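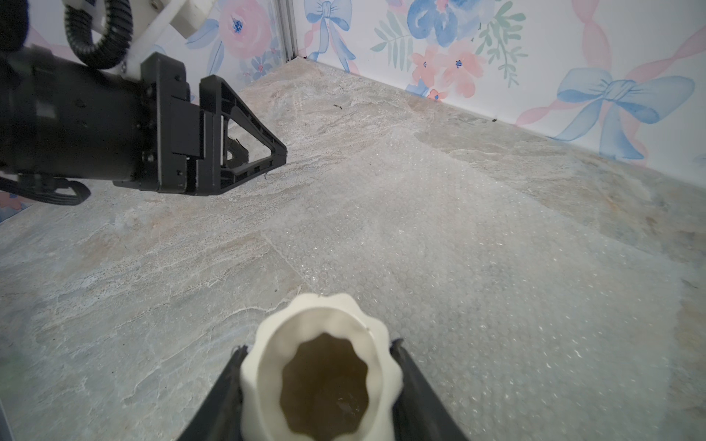 Two-arm build in the spare room -- wrist cam is up, grip is still a mess

vastik_sibel
Posted Feb 18, 2019

Long time between updates, sorry. Work got busy and then I stripped a gear in the left shoulder and sulked for a bit. But both arms are moving again, and the wrist camera on the right one is finally giving me a picture that doesn't drop out every time the elbow bends. Turned out to be the cable. It's always the cable.

So now I've moved on to cups, and I've got a grip problem. The right hand closes on a plain mug fine. On the scalloped one it's hit and miss, as the fingers want to settle on the lobes and sometimes they pick a bad spot and the whole cup rotates a few degrees on the way up. I'm commanding position only, no current limit yet. Servo target is 848 closed and I back it off by hand if it sounds unhappy.

Questions for the brains trust:

Should I be putting something soft on the fingertips, or sorting out the current limit first?

And is there any point having the left arm steady the cup, or am I just doubling my problems?

yavuz_p
Nice to see this one alive again! Current limit first, no question. If you put rubber on the tips before you know how hard you're squeezing, you'll just hide it. I ran my Hallness arm position-only for months and cooked two wrist servos before I learned.

Start at 200 and work up. Whatever your servos call a unit, it's a gentle number on mine.

selimsezer
Going to disagree with Yavuz. Tips first. It's a ten minute job with a bit of silicone sheet and contact glue, and hard plastic on glazed anything is hopeless at any force. I cut mine from an old baking mat. My partner has views about the colour of the remaining half of the mat, but the grip is lovely.

yavuz_p
Ten minutes plus the three times you re-glue it when it peels.

selimsezer
Once! It peeled once!

ningsih_w
Can I ask the boring one, what's in the cup? I'd be practising with rice, or nothing at all, until that rotation is gone. There's a fair bit of cable hanging off that other arm and I'd hate for you to find out which connector is lowest.

vastik_sibel
Fair cop Ningsih. I'll try rice tonight. I do have the power supply up on a shelf, so it isn't completely daft, just a bit daft.

Selim, how thick was the mat? And did you have to change your closed position afterwards?

selimsezer
No idea on thickness, it was a baking mat. Standard floppy one. Yes, you'll need to re-zero the closed position, so write the old number down somewhere you'll find it.

bulent_ucar
Coming at it from the other end, I reckon it's your approach angle and neither of these two is right. With a lobed rim, if both fingers land on the outside of a lobe they push against each other nicely. If one lands in a dip and the other on a bump you've made yourself a little crank. Of course it rotates.

Can you see the rim from the wrist cam before you close? If so, turn the wrist until the lobes line up, then close. I did this with a fluted vase, four grabs in a row with no twist, same old hard tips, then I got bored and went to bed.

yavuz_p
Okay, that's annoyingly sensible. I'd still set the limit.

vastik_sibel
Bülent, yes, I can see right down into it. I've only been using the camera to check I'm centred, hadn't thought of lining up the rim. By hand or did you automate the wrist turn?

bulent_ucar
By hand with the arrow keys, like a caveman. I started writing something to find the bumps last July and it's still sitting there half done. Happy to send it if you want a head start on being frustrated.

ningsih_w
On your second question, leave the left arm out of it for now. I had two arms on one bowl at the Valdebenito shed and if they disagree by even a couple of millimetres they fight each other through the bowl. Park it well clear and bring it in once the right one is boring.

selimsezer
Seconding that. Two stiff arms and one piece of crockery is how I got down to a single eggcup.

vastik_sibel
Right, update. Rice in, left arm parked, limit set at 200 to start. It couldn't hold the cup at all, just slid up the sides. Bumped it up bit by bit until it held. Then did Bülent's wrist trick and got 6 lifts, one of them with a small twist, the rest clean. Still on bare tips.

Selim, I haven't given up on the silicone, but the only baking mat in this house isn't mine and I'd like to keep living here. Will order a sheet from Vomport when I do the next lot of screws.

selimsezer
Coward. Post the new closed number when you've got it.

bulent_ucar
Script sent, check your messages. Ignore the function called "lobes_WORKING_2", it does not.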